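2019年7月 洗濯物たたみ班ノート(記入:酒井柚月)

昨日の続き。グリッパを手に持って動かし、そのまま手本データにするやり方、かなり手ごたえが出てきた!午前中は配線の確認で終わるつもりだったのに、気がついたら昼を抜いてずっと布を触っていた。

班の今の目標をもう一度書いておく。秋の学内コンテストで「小さい衣類をつまむ → 広げる → かごに入れる」を一続きでやること。5月に出した計画書では「たたむ」まで入っていたが、Morvenと相談して今回は外した。たたみは冬にやる。計画書の直しは私の担当(まだやっていない)。

## 作業台まわり

白い板を台にのせて、かごは左側に置く配置で固定した。先週まではかごが右にあって、右手で入れるときに肘が窮屈だった。左に移したら左手でつまんでそのまま運べるので、ずっと楽。Gillespieは「右利きの人間の都合で決めるな」と言っていたけれど、自分でやってみたら黙って左派になった。

衣類は水色のものから始める。白い板との境目がわかりやすいかどうか、セグメンテーション担当のRuaridhに見てもらいたい。濃い色はその次。白いシャツは当分やらない。

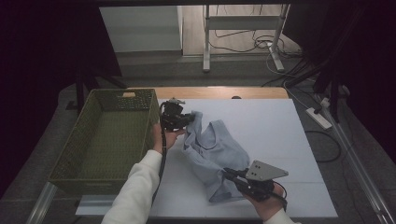

左右のグリッパで水色の衣類を広げる練習。かごは左。

両手の役割は、いまのところ次のように分けている。

- 左手:端をつまんで少し持ち上げ、そのまま待つ
- 右手:裾のほうへ取りに行く
- 両方つかんだら、外へ引くのは同時。片方だけ先に引かない

三つめがいちばん難しい。人間は無意識に利き手を先に動かしてしまう。Morvenが横でメトロノームアプリを鳴らしてくれて、52 bpmでちょうど合った。遅すぎて笑ってしまうくらいのテンポだけれど、ログの波形を重ねると左右がきれいにそろっていて感動した。このテンポを標準にする。

ケーブルは前腕に沿わせて下へ逃がすのがよい。手首の外側に回すと、ひねったときに引っぱられてグリッパの向きが変わる。袖の上から面ファスナーで留める案はHeywood先生のもの。次回試す。

## 収録の数字

- 今日の収録:548本
- 使えないと判断したもの:11本(ほとんどは録画開始の押し忘れ。私)
- 通算:3,337本(使えないものも含む)

一日の本数としては班の最高記録!とはいえ後半は集中が切れて動きが雑になっている気がするので、学習に入れる前に時間順で前半と後半に分けて、成績を比べたい。Ruaridhいわく、雑な手本が混ざっても多少なら吸収するらしい。多少がどれくらいなのかは本人も知らない。試すしかない。

保存先は共有ディスクの Eda フォルダ。古いほうの Juma にはもう書き込まないこと。先月、両方に同じ番号のファイルができて一晩つぶした。

## 編み地のつかみ方

薄い布とリブ編みでは、つまんだときの感触が全然違う。薄い布は爪先だけで拾えるのに、リブ編みは厚みと伸びがあるので、浅くつまむと持ち上げる途中で伸びて、端だけが残る。深めに入れて、指の間に布を寄せてから閉じるほうが安定する。

手順としては、

1. 布の山になっているところを探す(平らなところは狙わない)
2. 爪を開いたまま山をまたぐ
3. 台に軽く触れるまで下げる
4. 閉じる。閉じきってから一拍おく
5. まっすぐ上げる

5で斜めに引くと、布がねじれたまま上がってくる。ねじれたままかごに入れるだけなら問題はないが、広げる動作に持っていくときに表裏がわからなくなって困る。いまのところ、ねじれたら一度台に戻してやり直す、というのも手本に含めることにした。失敗からの立て直しが入っているほうがロボットも粘り強くなるはずで、ここは個人的にいちばん楽しみにしているところ。

手元カメラの映像だと、リブの縦のすじがはっきり見える。これは特徴量としてかなりおいしいと思う。すじの向きから布の向きが推定できるのでは? Gillespieに話したら、その場でノートに式を書き始めて帰ってこなくなった。 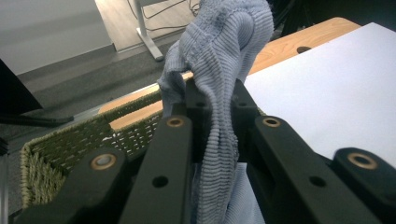 ## 次回までにやること

- [ ] リンクの軸まわりのがたを点検(左右とも)。増し締めの前と後で開閉ログを取る
- [ ] 面ファスナーでケーブルを留める(Heywood先生の案)
- [ ] 前半/後半で学習結果を比較(Ruaridh、酒井)
- [ ] すじの向き推定、まずは手作業で正解ラベルをつける(Gillespie)
- [ ] 録画開始を音で知らせるようにする(酒井。本当にやる)
- [ ] 計画書から「たたむ」を消す

追記:かごの位置を台にテープで印しておくのを忘れていた。次に来た人、先に貼っておいてください。テープは工具棚の二段目です。

追記2(Morven):貼りました。メトロノームは60でもいけると思うので、次は私にやらせてください!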